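Huvdale Street Fair: Stallholder and Site Guide
Section 7. Putting up your marquee and getting ready to open

Welcome back if you've traded with us before, and a very warm hello if this is your first fair. This section covers everything between driving through the gate and hanging out your "open" sign on Saturday morning. It has grown a bit over the years (it used to fit on the back of the parking permit!), but please do read it through at home with a cuppa before you load the ute. It's a lot easier to take in there than on a windy oval with a pole in each hand.

It applies to the Mosoti pop-up marquees hired through the fair. If you're bringing your own, follow your maker's instructions for the frame and pick up with us again at step 9.

Before you leave home

Check that you have your site letter, your public liability certificate, your gloves, a tape measure, a rubber mallet and something to stand on that is made for standing on. Milk crates have caused more twisted ankles at this fair than the sack race ever did. Food stalls also need their council permit, printed out, along with a fire blanket and an extinguisher with a current tag.

7.1 Arriving and finding your site

1. Come in by the Esance Road gate. The gate opens to vehicles at 6 am, and the queue does move along quite nicely if everyone has their site letter sitting on the dash.

2. Drive at walking pace to your row and stop on the grass side, leaving the gravel lane clear for the next person.

3. Unload everything, then move your vehicle to the exhibitors' car park before you start building. I know it's tempting to get the roof up first. Please don't, the lane is narrow and the coffee van is wide.

4. Find your four corner pegs. They have yellow tape on them and your site number written in marker. If a peg is missing, ring the site office on extension 484 and somebody will come over with the map.
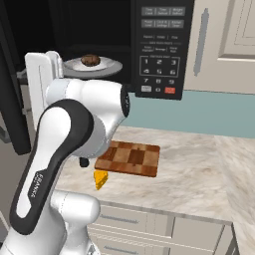 Salamatu Wumbei wrote to us after last year's fair to say the yellow pegs were hard to pick out in long grass, and that she'd spent a good while putting up a very handsome marquee on the site next door. Could we mow, she asked, or else use taller pegs? We're doing both, so thank you, Salamatu. Do still check the number on the peg against the number in your letter.

Note: Sites can't be swapped on the morning, even when both parties are happy with it. The power plan is drawn up in March and the ambulance crew work from the same map.

7.2 Raising the frame

You'll want two people at the very least, and four is lovely. If you've come by yourself, just ask at the site office and we'll find you some spare hands.

5. Stand the folded frame in the middle of your site, feet down, and take the bag right away. Tuck the bag inside a lidded tub with your name on it (we have a whole cupboard of orphaned bags).

6. With one person on each side, lift slightly and walk backwards until the frame is half open. Stop there. Lay the roof over the top and match the red tab on the fabric to the red tab on the frame.

7. Walk the frame out the rest of the way. Push up on each corner bracket until you hear the click. A corner that hasn't clicked will look perfectly all right until the first good gust.

8. Lift one side at a time and extend the legs to the first hole only. Fix the roof straps at every corner, then raise the legs to full height, one side and then the other.

Caution: Keep fingers away from the scissor joints while the frame is moving. Hold the outer legs only, below the lower bracket.

Caution: Don't raise the frame if the wind flag on the bandstand is red. Wait for the all clear over the loudspeaker, even if your neighbours have started.

7.3 Weighting it down

9. Fit one weight to every leg. The fair's requirement is 70 kg for each leg on an open site, and the water barrels we supply are marked with a fill line. Fill them from the standpipe at the end of your row, and fill them where they'll stand, as they're no fun to shift afterwards.

10. Loop the barrel strap through the ring on the leg and pull it down firmly. It should feel tight when you lean on it.

11. Don't peg into the ground anywhere on the oval. The sprinkler pipes are shallow and we've paid for that lesson already.

12. Ask your row marshal to look over the weights and sign your card. Anel Pretorius looks after the food row and will come round with a clipboard from first light.
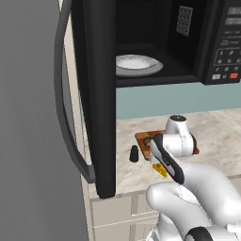

Fig. 7b. Black microwave with its door open, refrigerator to the left.

7.4 Connecting the power

13. Run your lead from the Promeck distribution box nearest your site. Your outlet has your site number on it. Please use only that one, however friendly the empty one beside it may look.

14. Leads must be tagged, heavy duty and fully unrolled. A lead left coiled on its drum can overheat, and we'll have to ask you to unplug it.

15. Lay the lead along the back of the row and cover it with rubber matting wherever people will walk.

16. Switch on one appliance at a time, starting with the fridge. If the box trips, turn everything off at your end and ring the office. Don't reset the box yourself. 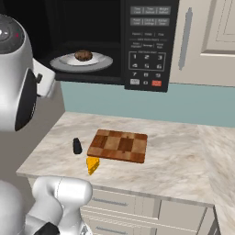
Food stalls should work out their total load well before the day and write it on the power form, remembering that the kettle counts too. If you've added something since you sent the form in, give us a call during the week and we'll see what we can squeeze out of your row. We can nearly always manage a small change, but a surprise pie warmer at breakfast time is another matter.

7.5 Final check

17. Walk once around your stall with your helper. Look for loose straps, trailing leads, and anything at head height that a tall visitor might meet on the way past.

18. Put your fire blanket and extinguisher where you can reach them without leaning over anything hot.

19. Hang your signed card on the front left leg, facing the lane. Stalls without a signed card can't open.

20. Tuck your tubs and spare stock under the back table and let down the rear wall.

Packing up is covered in Section 8. Please keep your roof up until the closing bell, even if you've sold out, and keep the barrels full until the frame is down to its first hole.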